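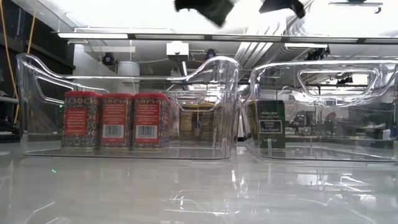 Two clear storage bins side by side on a white tabletop, tins upright in the left one.

Ticket 1871
Product: Toma hive scale, with Lisora gateway
Site: Skavside teaching apiary
Reported by: Solomiia Sydorenko
Opened: Apr 23, 2022
Status: Closed

Problem as reported
Hive 3 on the upper row shows a steady weight loss overnight and recovers by mid-morning. Neighboring hives on the same stand type do not. Colony is strong, no signs of robbing, feeder removed. The portal raises a low-stores alert every night. Reporter wants to know if the colony is short of food or the scale is wrong.

Initial checks
Gateway online, no missed uploads. Battery voltage normal on all hives. Firmware matches the rest of the row. Raw export requested and received. Overnight drop on the worst night was 624 g, too large for evaporation from nectar at this time of year. The curve follows the temperature log closely.

Step 1. Re-zero
Hive lifted off, scale zeroed bare, hive replaced. Drop repeated the next night. No change.

Step 2. Reference weight
Scale removed to the shed and loaded with a 2000 g reference weight. Reading correct at midday. Left loaded overnight with the shed door open. Reading sagged as the temperature fell and came back after sunrise. This rules out the bees and the stand.

Step 3. Swap
Scale from the spare Bedeck hive fitted under hive 3. Flat overnight trace, no alert. Fault stays with the original scale.

Step 4. Compensation table
Configuration dump from the original scale shows the temperature coefficient blank. The reporter confirms the load cell was replaced in December and the scale was zeroed afterward, but the full calibration was not run. Zeroing does not write the coefficient — only the two-point calibration does.

Resolution
Two-point calibration run in the shed, cold point before sunrise, warm point early afternoon. Coefficient present in the new dump. Scale returned to hive 3, overnight trace now in line with its neighbors. Alert cleared.

Notes
Stores were checked by hand during the swap and were adequate. Overnight weights for hive 3 between the cell replacement and this fix should be left out of the student records. Midday values can be kept.

Documentation request passed on: the load cell replacement sheet should list calibration as a required step.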